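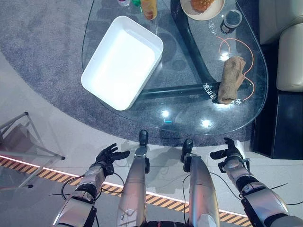

4.2 The tray and what ends up beside it

Papers > Household Objects > Skestidia Study > Section 4

I should admit that I came to the coffee table late. When we planned the Skestidia study I figured the kitchen counter would be where all the good stuff was, and I wrote the first diary form with that in mind. Then the diaries started coming back from the 38 households in Korletey, and people kept writing about the low table in front of the couch. What was on it, what should have been on it, what somebody was going to move later. By August I had rewritten half my coding sheet (and I'm still a little sore about it, it was a nice coding sheet).

So let me talk about trays. In our living room at Clorano we have a glass table on a round gray carpet, and a white plastic tray with raised walls sits on the left side of the glass. The rest of the top gets the usual living room company: a plate with a piece of fruit, a bottle of juice, a little dark glass jar. A lot of the homes in the diaries have some version of this. A tray is supposed to be the spot where small things go so that the rest of the table stays clear, and pretty much everyone who owns one told us so in nearly the same words.

The diaries tell a messier story. We coded 700 entries that mention a tray and at least one soft item, meaning a towel, a napkin, a dust cloth, a sock, anything you can wad up in one hand. Soft items landed next to the tray far more often than in it. I had expected the opposite! A wall a couple of fingers high isn't much of a barrier, and a crumpled cloth is about the easiest thing in the house to toss. But people put cups and keys inside the tray and left the cloth lying beside it, over and over, often with the tray completely empty.

I think part of it is that a wadded cloth doesn't look like it belongs to a set. Keys go with other keys, a remote goes with another remote. A wad goes with nothing. It also has no clear shape -- you can't square it up against the side of a tray the way you can with a book, so putting it in doesn't give you that small feeling of having tidied.
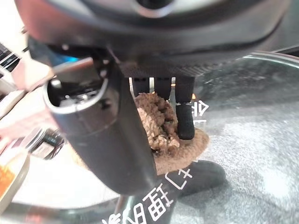 Maybe they just don't want a dirty rag in with the nice things, one reader of our draft wrote in the margin, and added that at her house the cloth stays out on purpose, so that whoever walks by will take it to the laundry. I like this a lot, and it fits some of the entries. It doesn't fit all of them, though. Several households described clean, folded napkins getting the same treatment, and nobody in those homes was waiting for a trip to the washer. We went back and split the soft items into clean, used and can't tell. The third pile was the biggest by a long way, so I'm not going to lean on the split very hard.

What the comment did change was how I read the word "out." In the diaries, a thing that is out is unfinished. Someone will come back to it. A thing in the tray has been dealt with, even if the tray is only a stop on the way to a drawer. One parent wrote that the tray was "where stuff goes to be forgotten politely," and I've been repeating that at lunch for weeks. 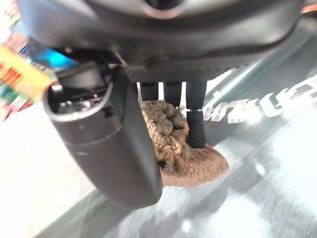 Being out also seems to have its own places on the table. The edge nearest the couch was the favorite for soft items, and the far side hardly came up. Food drifts the other way, toward the middle or the back, probably so that elbows and sleeves don't get it. When households sketched their tables for us on Friday evenings, the plates and bottles sat away from the seat and the cloths sat close to the hand.

Glass tops bring a wrinkle I hadn't planned for. Crumbs and smears show on glass, so there's nearly always a cloth in the neighborhood, and people who have glass wrote about wiping far more than people who have wood. A diary page from one glass household goes wipe, drop cloth, sit down, for 30 days straight. The page never mentions where the cloth went at night. I asked, and got a shrug.

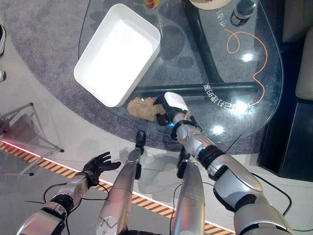

Figure 2. Glass tabletop at Clorano, with the empty white bin on the left and a crumpled tan-brown item at the front edge.

We did try a bigger tray. Posach lent us a batch with low walls and we passed them out for the second half of the study, hoping the extra room would pull the soft things in. It pulled in mail. The cloths stayed where they were, and two homes asked for the old tray back because the new one left no space for a plate. I take up the mail in Section 4.3, together with the baskets.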